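Home | Forums | Build Logs | Marketplace | Search

Budgeting a two-arm bench – where does the money go?

skisska_shed
Trying to write a July budget request for a two-arm tabletop setup, mostly cutlery and dishes. Arms are quoted at 2,775 each from Zemwood. My manager saw that number, doubled it, and considers the matter closed. What am I forgetting?

torque_wench
Everything else. Frame, grippers, power supplies, spare fingers, cables, more cables. Put in a line for spares now or you'll be begging for one by spring.

dikeo_dave
Disagree on spares. Dikeo ships in a week, so why have money sitting in a drawer? Buy one arm, learn on it, then go back for the second.

torque_wench
A week to you, maybe. I'm in Whitehorse.

Nisreen Qaisi
Buying one arm first is how you end up with two arms of different revisions and a grudge. Get the pair. Where I'd save is the table. We priced a proper optical bench, had a good laugh, and went with wood and black extrusion. Pictures of ours, tray-setting task:

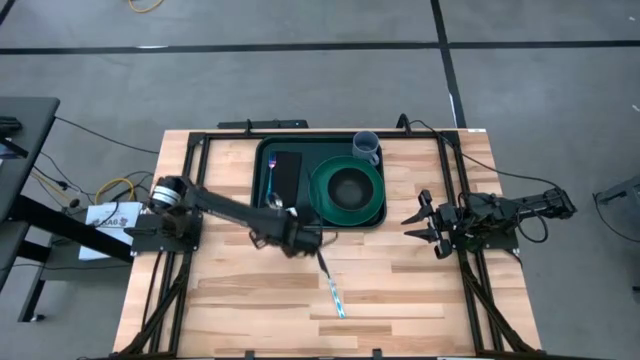
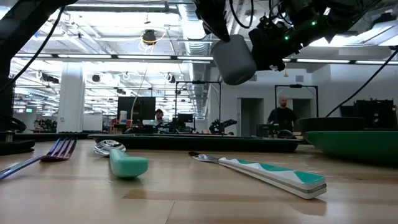

Extrusion is where people get caught, mind you. The bars are cheap and the brackets are priced like jewellery. I'd allow up to 3,000 for frame, brackets and mounts, and argue it down later. Also get fat-handled cutlery, colours that stand out from your table. It's the cheapest line on the sheet and finance will query it first.

dikeo_dave
3,000 for a frame?? I did mine with a Shirazi kit and a hacksaw for a fraction of that.

Nisreen Qaisi
And how square is it, Dave?

dikeo_dave
Square enough.

skisska_shed
OK – pair of arms, wooden top, a real number for brackets. Leaving spares in so there's something to cut. Does anyone put their own assembly hours in?

torque_wench
I put in 30. It was a work of fiction, but it got approved.

Recent threads
Shirazi kit corner brackets, any good?
Zemwood quote expired, now what
WTB: gripper fingers, any colour
Leasing vs buying for a small lab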